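Well, friends, the sewing room is finally clean and I am back at my machine! My New Year's promise from January was to use up the scrap bin before buying more, and I've lasted this long.
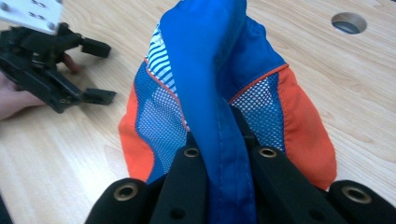

Mesh scares a lot of beginners, and it used to scare me. That shiny royal blue strip between two mesh panels is my favorite kind of combination - all that sporty color next to the netting. Use a fresh needle and go slow.
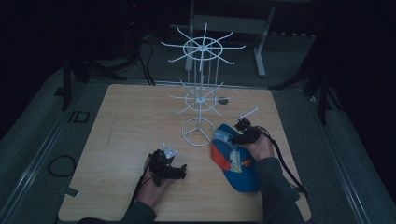 Igor Głowacki wrote in from Skonthorpe to ask about thread. I like polyester for anything stretchy, and I always test on a scrap first (I have skipped this and cried). 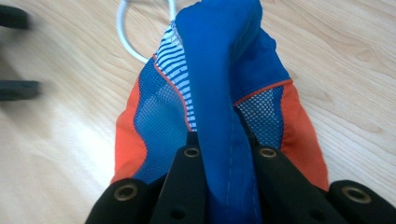

*Light blue topstitching on royal blue.*

Our swap table is back too, so bring your odd zippers and 2 patterns you're done with!
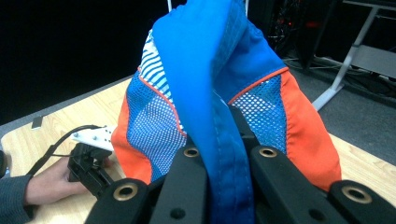

*Blue mesh with orange-red piping.*

Next time, pockets.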